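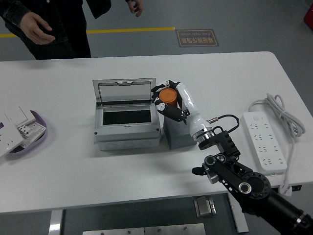
NEWS / SCHOOLS AND WELLBEING

Quiet lunch clubs to open at 41 schools after Nultthorpe pilot

Children who are being picked on, or who just can't face the playground, will get somewhere to go at lunchtime from March. The Olivares Trust is paying for quiet lunch clubs at 41 primary and secondary schools in and near Nultthorpe, following a pilot at Clilletti Road Primary.

Clubs run every school day, 12.15pm to 1pm. Drop in, no referral, no form. One trained adult in the room at all times, and a second on call. Over 200 pupils used the pilot, many of them more than once a week. Most came alone the first time.

Staff get 10 hours of training before a club opens. It covers listening, spotting signs of self-harm, what to write down and who to tell the same day. Refresher each term. Supply staff can join to.

Mylene Tiongson, schools lead at the trust, said: "Children kept telling us the same thing. They didn't want an assembly about bullying, they wanted a door they could walk through at dinner time. Some talk. Some draw for forty minutes and go back to maths. Both fine by us."

Parents will also get a printed guide - 3000 copies going out in book bags before the clubs start. Sets out how to raise a bullying worry with school, what should happen next and how long it should take. Large print on request.

Bookings for training sessions go through Tindero, the trust's online diary. Schools already signed up will recieve a login this week. Schools not on the list can ask to go on the waiting list for the autumn, places depend on funding.

Any child who is at risk right now should not wait for a club - call 999 or speak to a GP or the school's safeguarding lead straight away.

ENDS

Notes to editors
Interviews with Mylene Tiongson can be arranged, mornings best. No filming of pupils. Please contact the Olivares Trust press desk, Nultthorpe.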